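I've been rewriting our house rules for the two-arm bench again, and this time I'm posting them, partly so I stop losing the file. We started with the Lindgren checklist, all 42 items of it (great for a factory, way too much for a small room with a steamer in it!), and I've cut it down to one page.
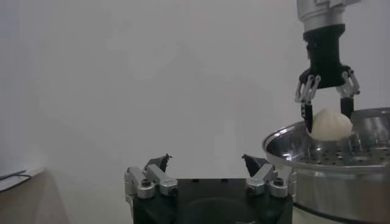

My favorite rule is the one about shared space: two arms can work near each other, but only one of them gets to be over the pot. The other waits outside the rim. With a bun pinched over the steamer by one gripper, I want the second one open and off to the side like that, ready but out of the way. Dalton's guide lets both arms go in if you slow them down, and I tried that for a while and hated it.

Then there's the lid. It gets its own spot on the table, written down, same side every time, and the plate gets the other side. So left arm for the lid, right arm for the plate, no crossing over.
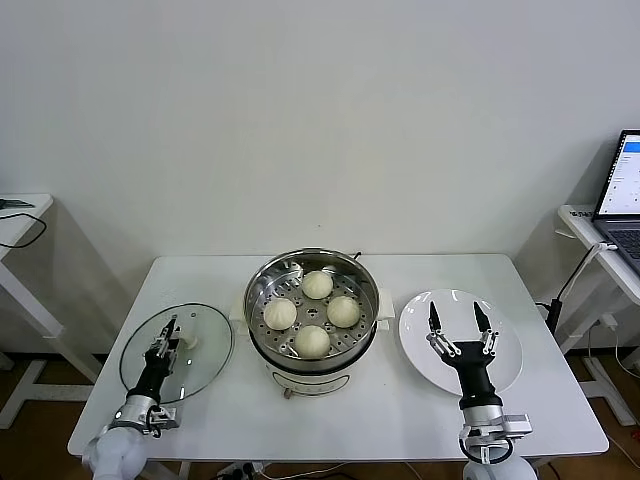

Grip force is where I'm still arguing with myself. Listum's default is fine for blocks and awful for dough, so we keep a separate food setting and you have to read it out loud before a run. Feels silly, do it anyway. Fingertips get checked every 400 cycles and swapped at 2,000, and the log goes in Herora, please, and not on a sticky note (yes, I'm guilty too). I still need to write the part about cables.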